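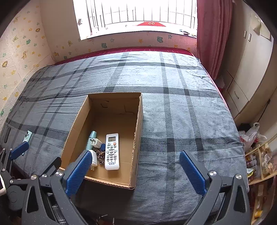
A two-finger gripper at an open cardboard box of household items on a bed.

Voka Recalls Blue Gripper Fingers After Grip Faults in Home Trials

POSTITZ – Voka is recalling the textured blue fingers fitted to its Kvaran two-finger gripper after a fault caused some units to let go of objects during home trials. The company is also asking customers to stop using the gripper around people until the replacement fingers are fitted and a software update is installed.

The recall covers 229 sets of fingers. It applies to both the hand-held version of Kvaran and the version that mounts on an arm. The linkage, jaw frames and motor unit are not part of the recall.

No injuries have been reported. Voka has received 41 reports of dropped or slipped objects, and in four of those cases the object was damaged. Two of the four involved glass.

What went wrong

Each finger is molded in one piece and held to its jaw frame at the base. In the affected sets, the material near the base was cured for too short a time. The finger feels normal when new, but it softens with use and begins to twist under a side load. When that happens, only one edge of the textured face touches the object.

The fault is most likely to show up when the gripper reaches into a box, drawer or bag at an angle and a finger presses against the side of the container. Flat, smooth items such as remote controls and phones were involved in more than half of the reports. Loose chains and key rings were also named several times, usually when part of the chain stayed behind in the box and pulled on the finger during the lift.

A second problem made the first one harder to catch. The Kvaran control software is supposed to warn the user when the two fingers are no longer lined up. In version 30 of the software, the warning was delayed until the jaws had fully closed. Users got the alert after the object was already in the air, or did not get it at all.

Voka first received a report of a slipped object in October. It was logged as a worn part and a new set of fingers was sent from the same batch. The company did not connect the reports until the replacement set failed in the same way. Voka has since changed its procedure so that any dropped object is passed to the safety team, whether or not the customer asks for a repair.

What customers should do

Customers should check the code stamped on the base of each finger. Sets with a code that begins with PZ are included in the recall. If the code is worn away or cannot be read, the set should be treated as included.

Customers with affected sets should take the following steps:

Switch off the gripper and remove the battery before touching the fingers.
Take off both fingers, even if only one looks bent.
Do not swap in fingers from another affected gripper.
Return the fingers in the prepaid envelope that Voka will mail to every registered address.

Research groups that must keep working before the new parts arrive may use the older gray fingers, which are made from a different material. They should keep loads light and should not lift glass, blades, or containers holding liquid. Nothing should be passed from the gripper to a person's hand.

Replacement parts and software

New fingers are being made by Skernent, which also supplied the gray set. They have a thicker base and go through a longer cure. Each pair will be tested under a side load before it is packed, a check that was not done on the recalled batch.

The software update moves the alignment check to the start of the grip. If the fingers are out of line, the jaws will open and the gripper will not lift. Customers can install the update now, but it does not fix a soft finger and should not be used as a reason to delay the return.

There is no charge for the parts, the update or shipping. Customers whose belongings were damaged by a dropped object can file a claim using the form mailed with the envelope.

Voka will publish its full test results for the recalled fingers once the returned sets have been examined.

About Voka

Voka designs grippers and hand tools for robotics research in homes and small workplaces. The company is based in Postitz.

Media contact: Voka Press Office, Postitz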